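Borar cell, simulator build log. June 2025 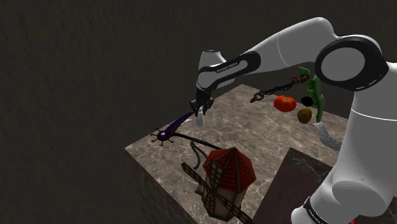
Notebook 3, p. 90

Table reset with the mixed object set. Arm is the Franka with the parallel gripper, fingers down over the gray-white tube. Marble top, dark wall behind.

Grasp target is the tube. The long purple piece with the spiked wheel on its end runs out from directly under the gripper, so a straight vertical descent has little room for error. Collision margin on the fingers went from 2 mm to 3 mm. Planner still returns a path but takes longer over it. Did not log the times, will do so on the next run.

Windmill: the sails reach past the front edge of the table. The bounding box I had been using covered the body and roof only. Replaced it with a convex hull for the body and a separate thin box per sail. Costel wants the full mesh. I would keep the boxes until contact is stable.

Chain: still the worst item in the set. Links jitter at the default time step. Halved the step, jitter reduced, not gone. Diane suggests freezing the chain as one rigid body for grasp tests and only simulating links when the chain itself is the target. Agreed for now.

Tomato and potato: friction values copied from the old Solau file. Never checked against anything. Llinos has a kitchen scale and a tilt board at home and will measure real ones.

To do:

- rerun the tube grasp from 7 start poses, same seed
- rename the long green vegetable, currently "object_new_b"
- ask Sandra whether the shared workshop PC can be left running overnight
- wrist rotation limit: Stojan's config and mine disagree, find out which is loaded

Real arm time not before July. Nothing from this file goes on hardware until the limits question is closed.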